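Stekoter Reading and Repair Rooms
Second progress report to the Asico Small Grants Fund
December 2023

1. General situation

The project is now in its second half and most of the activities go according to the plan. Since the last report in August we opened the reading room in Villalobos, which was the biggest task of the year. The room in Stakar continues as before, with the same opening hours and almost the same visitors.

In total 270 people are registered as borrowers in both rooms. The majority are families with children of school age, but in Villalobos we see more older people than we expected. They come mostly in the morning and they prefer newspapers and large print books, of which we have too few. We want to correct this in the spring order.

2. The building in Villalobos

The repair of the roof took longer than we planned. The first company left the work after the old beams were opened, and we had to ask for new offers. The second offer was higher, but it included the gutters, which were missing in the first one. Finally the room opened 17 days later than written in our application.

The walls are painted and the shelves on the north side are in use. The shelves on the south side wait until the wall there is fully dry. We measure the damp every week and the values go down slowly. The heating works well, although the radiator near the entrance is noisy when it starts.

New tables came to both rooms. We chose light wood with a pale surface, as the rooms get little sun in winter.
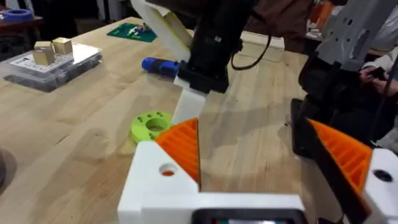 Light wooden tabletop with diagonal grain.

3. Books and borrowing

The catalogue of Stakar is complete. In Villalobos the children's books are entered and the adult books are still in process. We receive many gifts of books, and it takes much time to sort them. A large part is old school material which we cannot use, and we agreed with the paper collection in Stakar that they take it without payment.

Borrowing time stays at 4 weeks. We tried a shorter time in the summer for the most popular titles, but the readers did not like it and the books came back late anyway.

4. Evening courses

The course in letter writing and forms had 34 participants, more than in the spring. Many asked for help with tax and pension letters, so we prepare a special evening on this. The sewing course was moved to next year – the teacher had an operation and we did not find a replacement.

5. Budget

The line for building works is spent completely and is slightly over the plan. We covered the difference from the line for printing, as permitted in the agreement. All other lines are under the plan. The table with receipts is sent separately.

6. Next steps

Until the final report we want to finish the south shelves, complete the catalogue in Villalobos and buy the large print books. We also ask the Fund to confirm if the unused money for the sewing course can be carried over to next year.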